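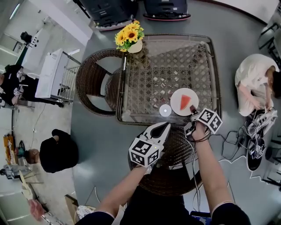 Gifty Frimpong wants to know why a machine that had already pinched one person was back at work the same afternoon. Her letter to Trorlow, dated January 2026 and shared with this site, asks the company for the full fault log from its table-clearing robot at the Rungrueang food hall. So far she has received two pages of it.

The robot was shut down on Thursday after its left gripper closed on a diner's hand while clearing a plate. Trorlow calls the episode a "timing irregularity" and says the diner was not seriously hurt. Two people who were eating nearby told us the gripper stayed shut for roughly three seconds, and that a staff member had to reach past the arm for the stop button.

According to Trorlow, the trouble began with the recordings used to teach the robot. People wearing dark sleeves or light ones, sitting or standing, pick things up with hand-held grippers, and software turns their movements into instructions for the arms. The recordings for the food hall were made by a contractor, Civent, which had people handle plates, fruit and other table items with a gripper in each hand.

In one batch, Trorlow says, the left and right grippers had drifted out of step. The left-hand signal for "open" arrived late. A robot trained on that batch would tend to hold on longer than it should. The company has withdrawn 1,698 recordings and says the rest were checked and found sound.

It did not say who checked them. Asked whether the check was done by Civent, which made the recordings, a spokesperson said the process was "robust" and declined to go further.

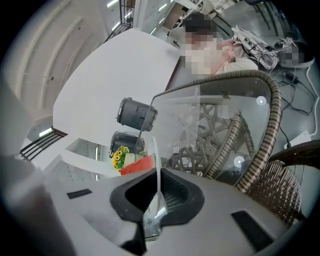
*A hand-held gripper beside a wicker chair during a recording session.*

Bad recordings may well be the cause. They still don't explain why nothing downstream stopped the arm. The robot's controller, sold under the name Semis, is supposed to release the gripper when it meets more force than expected. Trorlow says this feature was switched on. It also says the force stayed below the limit, and it will not give the limit.

Then there is the matter of the earlier complaint. The two log pages sent to Frimpong show that staff reported a sticking left gripper in October. The entry is marked "resolved by restart." Trorlow says the two faults are unrelated and that the October report involved a dropped cup. The pages don't mention a cup.

Civent said in a short statement that it delivered the recordings in the format it was asked for, and that matching the left and right signals was the customer's job. Trorlow says its contract puts that job on Civent. Neither company would show us the contract.

The food hall has gone back to clearing tables by hand. Trorlow expects the robot to return within 7 weeks, after retraining, and says it sees no need for an outside review. Frimpong has asked for one anyway. Her second request for the log went out on Monday.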